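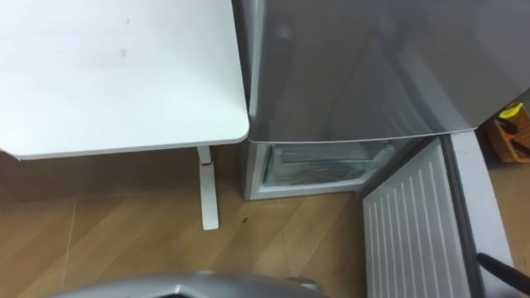

Photo: Graça Ramalho

Plank flooring is a floor covering made of long, narrow boards or board-shaped panels laid side by side. The term covers solid wood, engineered wood and printed products that copy the look of wood. Planks are usually laid parallel to the longest wall of a room, but they may also be set on the diagonal.

Layout

In a diagonal layout the boards meet the walls at an angle, most often 45 degrees. The installer snaps a chalk line across the subfloor and works outward from it in both directions. Every row ends in an angled cut, so waste is higher than in a straight layout. End joints are staggered from one row to the next.

Solid boards are nailed across the joists or into a wood subfloor. Where boards are nailed directly to joists, a diagonal layout increases the distance each board has to span, and closer joist spacing may be needed. Floating floors are locked or glued edge to edge and are not fastened to the base.

Movement

Wood swells across the grain as it takes up moisture from the air and shrinks as it dries. A gap is left at the walls to allow for this and is covered with baseboard or molding. Seams between solid boards tend to open during the heating season - in cold regions, from October onward - and close again in summer. Engineered planks move less, as their layers are glued with the grain crossed.

Wear

Surface scratches come mainly from grit and from the feet of furniture. Felt pads spread little of the load but reduce abrasion. Heavy appliances can leave dents in softer species and may pin a floating floor in place, which can cause buckling elsewhere in the room. Solid boards can be sanded and refinished several times; printed planks cannot.

Regional use

In Cliltstead, diagonal softwood boards were common in row houses as a base for a finished floor. A survey by Daryna Hutsuliak covered 400 of these houses and found the original boards exposed and in daily use in 18.

See also: Baseboard; Joist; Parquetry; Subfloor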